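Counting Heads at Torholm: What a Valley School District Learned From Its Evacuation Drills

The siren on the roof of the Torholm lower school can be heard on the far bank of the river. It could not, until last May, be heard in the school's own gymnasium. The gym was added later than the main building, its walls are thick, and the indoor sounder assigned to it had been wired to a circuit that was switched off at the end of each season along with the heating fans.

The fault came to light during the first full evacuation drill the district had run with all its buildings taking part at once. Earlier drills had been held one classroom wing at a time, usually in mild weather and usually at 10 in the morning, when every class was seated and every teacher had the attendance list open on the desk. Under those conditions the buildings emptied quickly and the results were filed as satisfactory.

The new program uses a different starting point. The district has 3181 pupils in its care on a normal school day, and the Torholm site alone holds 794 of them. The drill plan assumes that a quarter of those children will be somewhere other than a classroom when the alarm sounds: in the lunch line, in a restroom, on the stairs, or walking between the two halves of the site.

Flooding is the main hazard. The Bostska runs along the eastern edge of the playing field, and the assembly point marked on the old plans was the field itself. Anyone leaving by the east doors would have walked toward the water. The revised plan moves assembly to the upper parking lot on the Rondonuwu road, which adds a climb and one street crossing but stays above the highest recorded flood line.

The street crossing changed the timing more than the climb did. Classes that reached the curb in good order bunched up there, and the rear of the line was still inside the gate when the front had been counted. The second drill used two crossing points and sent the upper grades to the farther one. The time from first alarm to last pupil counted fell from 28 minutes to a little under 20, with most of the gain made at the curb.

Counting itself took longer than expected. Teachers count their own class, report to a floor lead, and the floor lead reports to the site office by radio. In the first drill the total reached the office as 565, was corrected twice, and was still wrong when the all clear was given. The missing children had been counted by teachers from other classes, who had picked them up on the stairs and had no line on the form in which to write them down.

The form now has that line. It is a half sheet, printed on both sides, and asks for three figures: pupils present, pupils absent that day, and pupils present from other classes. Names go on the back. The radio report consists of the three figures in that order and nothing else, which keeps each call short enough that floor leads do not talk over each other.

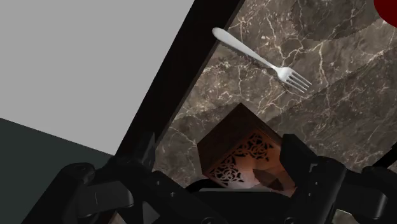

Equipment has been kept simple. Each floor has a wall-mounted bag with a flashlight, a radio, spare forms, pencils and foil blankets. The bags were supplied by Ciklow under the same contract as the extinguishers and are checked on the same round. Batteries are removed from the radios during the long break and refitted before classes start.

Children who use wheelchairs or who cannot manage the slope leave by the north ramp with two assigned adults and go directly to the bus bay. That route had been on paper for years. In the first drill, the gate at the bottom of the ramp was locked, and the key was in the main office. The gate now has a push bar on the inside.

The next drill will be held during lunch, without advance notice to staff below floor lead. The gym sounder has been moved to the permanent circuit and is tested monthly with the doors closed.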